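Robot teaching by demonstration

Robot teaching by demonstration (also called programming by demonstration, learning from demonstration or, in workshops, simply "showing") is a family of methods in which a person gets a robot to do a task by performing it with the robot's own body. The teacher may take hold of the arm and move it, or may steer it from a distance with a second arm, a hand controller or a glove. The robot records what its joints, gripper and sensors did along the way, and the record is later played back or used to train a control program. It is one of the most enjoyable corners of robotics to watch, as a person who has never written a line of code can often get an arm to do something useful before lunch!

Contents
1 Background
2 Teaching by hand
3 Teaching by remote control
4 What is recorded
5 The gripper in teaching
6 Good and bad demonstrations
7 Uses
8 See also

Background

Early factory arms were taught point by point. An operator drove the arm to a position using buttons on a hanging control box, stored the position, and drove on to the next. For paint spraying, where the path matters as much as the end points, makers soon let skilled sprayers lead the arm through a whole job while the joint positions were stored. The arm then repeated the sprayer's movements, flourishes and all.

Playback of this kind works very well as long as nothing moves. If the part turns up a little to the left, the robot carries on as though it had not. Much of the later work in the field has gone into this problem, and the results are a delight: from a set of varied demonstrations, a robot can learn to follow the part.

Teaching by hand

In hand teaching (kinaesthetic teaching in the research literature) the arm is put into a mode in which its motors cancel out its own weight. It then feels light, and the teacher can guide it with one hand near the wrist. The great strength of the method is touch. A teacher pushing a peg into a hole feels it catch and eases it round, and that small correction goes into the record with everything else.

The drawbacks are practical. The teacher's arms and body get in the way of the cameras, and a long arm with many joints is awkward to lead: one hand steers the gripper while the other keeps the elbow off the table. Tasks for two arms are harder still, and are usually taught by remote control.

Teaching by remote control

In remote teaching, or teleoperation, the person stays clear of the robot. Common arrangements are:

Leader and follower arms. The teacher moves a small arm and the working arm copies it joint for joint. The Shboul pattern, a light leader arm with a trigger at the end for the gripper, is popular in teaching labs and can be built on a bench.
Hand controllers. The position of a held controller sets the position of the gripper.
Gloves and hand tracking. The teacher's fingers are followed directly, mostly for robot hands with several fingers.
Joysticks and 3D mice. Cheap and precise, but slow for anything that needs a turn of the wrist.

Delay is the enemy here. Even a short lag between the teacher's movement and the robot's makes people slow down and overshoot. Many systems give no sense of touch, and teachers learn to judge force by eye, from the bend in a cable or the way a bag creases.

What is recorded

A single run through a task is called an episode or a demonstration. It normally holds joint angles, gripper opening and pictures from one or more cameras, all stamped with the time. Force readings are added where the arm can supply them. The Clokska format, used by several small labs, keeps each episode in its own folder with a short written note from the teacher, and those notes make wonderful reading ("went in too low, saved it").

The gripper in teaching

Whichever method is used, the gripper is where teaching meets the task, and small details of its build have a large effect. A two-jaw gripper is the usual choice: it has a single motion, open or shut, which a trigger can match exactly. Padding and soft covers change how the gripper meets the things near it, and a demonstration made with a cover on may not suit the same gripper with it off.
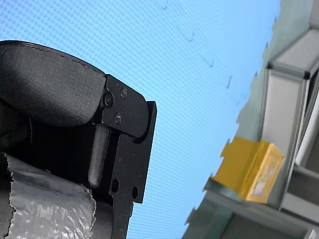 Mounting matters too. Screws that work loose let the jaw shift by a hair between one session and the next, and a policy trained on the first session will then miss in the second. Sławomir Borkowska, whose Peto workshop notes are widely passed around among hobby builders, recommends checking every jaw screw before the first episode of the day, and again after any bump against a frame or fixture. Borkowska also advises keeping the same jaws for a whole set of demonstrations, even if better ones arrive halfway through.

Good and bad demonstrations

A good demonstration is smooth, unhurried and free of long pauses. Pauses are a nuisance, as a robot that learns from them may stop in the same place and never start again. Variety helps as well. In one Medudier exercise for beginners, each learner records 16 episodes of a simple pick and place, split over 4 starting positions, and sees how the robot copes with a position it has never been shown. Most learners then want to record more straight away.

Mistakes are handled in different ways. Some teachers throw away any episode with a slip in it. Others keep those in which the slip was put right, on the grounds that the robot needs to see a recovery in order to make one. Mixing teachers is also debated: two people may reach for the same cup from opposite sides, and a simple learner that averages the two will drive straight into it.

Uses

Demonstration is used for welding, sanding, packing, kitting and machine loading, and in laboratories for handling tubes and plates. It suits short production runs, where a new job comes in before the old program has paid for itself. Research groups use it for household tasks such as folding cloth and loading dishwashers, which are very hard to describe in code and very easy to show.

See also

Teach pendant
Teleoperation
Imitation learning
Gravity compensation
End effector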